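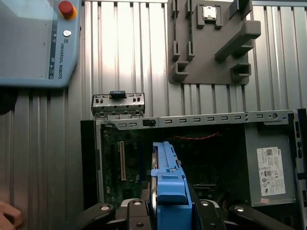

How big is the Firkstead solar scheme going to be?

The plan is for 105 panels on the roof of the old Trumari warehouse, split across three slopes. I get asked this more than anything else, so it goes first!

Who's paying for it?

Fitis is putting up the money and Frei is doing the fitting. The building's tenants don't pay anything up front - they just buy the power at an agreed price once it's switched on.

Will it run the whole building?

On a bright day in summer, I'd hope so. Over a full year we're expecting it to cover almost 70 per cent of what the place uses, and the rest will come from the grid as it does now. January will be pretty feeble, I'm afraid.

Inside a desktop computer case, with the black gripper in front.
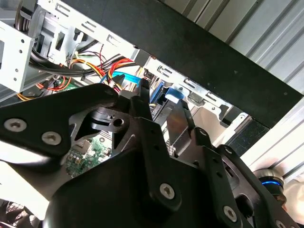 Will there be batteries?

Not to begin with. I'd love some (I really would) but the quotes made my eyes water. We've left space by the meter cupboard so they can go in later.

How long is the deal for?

It's 13 years. After that the panels belong to the building, and the tenants can keep them going or swap them for whatever's better by then.

Can I come and have a look?

Please do! Drop me a line through the contact page and I'll let you know when the next roof visit is - flat shoes, please, as the ladder is steep.

Page last updated 2019-07-22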